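Nartey obituary index adds Falleo notices

The Nartey obituary index has been extended to cover death notices and obituaries printed in the Falleo weekly paper. The update went live in March and adds 2,000 entries. All of them can be searched from the public page without an account.

Until now the index covered the Sirnavier daily only. Families who lived on the Falleo side of the river often placed notices in the weekly and nowhere else, and those deaths did not show up in a search unless a funeral home card had also been filed. The library held the Falleo issues on microfilm but had no name index for them.

The new entries were made from the film. Each page was scanned, run through text recognition, and checked by a reader who keyed the fields by hand. The fields are surname, given names, maiden name, age as printed, date of death, date of issue, page and column. A separate field records whether the item is a paid notice, a news obituary or a card of thanks. Cards of thanks are included only where no other item for the same person was found.

Of the 2,000 entries, 1,001 give a maiden name. In the older Sirnavier part of the index, maiden names were stored in the given-name field inside parentheses. They have now been moved to their own field, and a search on a maiden name returns results from both papers. Searches saved before the update may return more lines than they did.

Married women listed in the paper only under a husband's name are entered as printed, with the husband's given name marked by the letter H. Where a later correction or a burial record supplies the woman's own name, it has been added in square brackets. Users should try both forms.

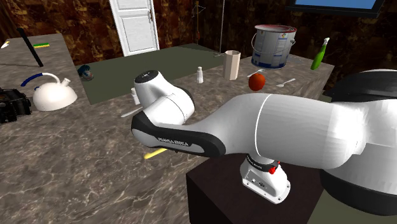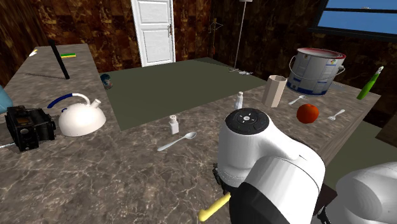
White robot arm over a marble-patterned counter. Both images are computer renderings.

Spelling follows the newspaper. A surname printed two ways in the same obituary is entered under both, and the two lines point to the same page. The search tool, Enalen, also has a sound-alike option that groups common variants. It is turned off by default and can be switched on in the box under the surname field. The option does not apply to given names or places.

Survivors and pallbearers are not indexed. A person named in someone else's obituary can be found only by reading the item. The library has said that adding survivors would require a second pass through the full film and is not planned.

Ages are copied without correction. When the printed age does not match the printed birth date, the entry carries a query mark after the age. The same mark is used where the film is too dark or scratched to read a digit. Users who have a death certificate or a family record that settles the point can send a copy to the local history desk, and the source will be cited in the notes field.

There are gaps. The film lacks 39 issues, most of them from winter months, and no paper copies have been located in Falleo or Sirnavier. The missing issues are listed on the help page by volume and number. Anyone holding a copy, or a clipping that can be matched to one of the listed issues, is asked to contact the desk before mailing it. Clippings are scanned and returned.

The index does not contain the text of the obituaries. A result gives the citation, and the page can then be viewed on the film readers on the second floor or ordered as a scan. Scan orders are limited to five items per request. Requests received before 3 p.m. are normally entered in the same day's queue. There is no charge for scans sent by email; paper copies are billed at the posted rate.

Corrections can be submitted with the form linked from each entry. A correction is held for 90 days so that the film can be checked, and the original reading stays in the notes field after a change is made. Requests to remove an entry are accepted only where the item was indexed in error.

The next update will cover burial permits from the Sirnavier township office. The permits are being flattened and numbered, and no release month has been set.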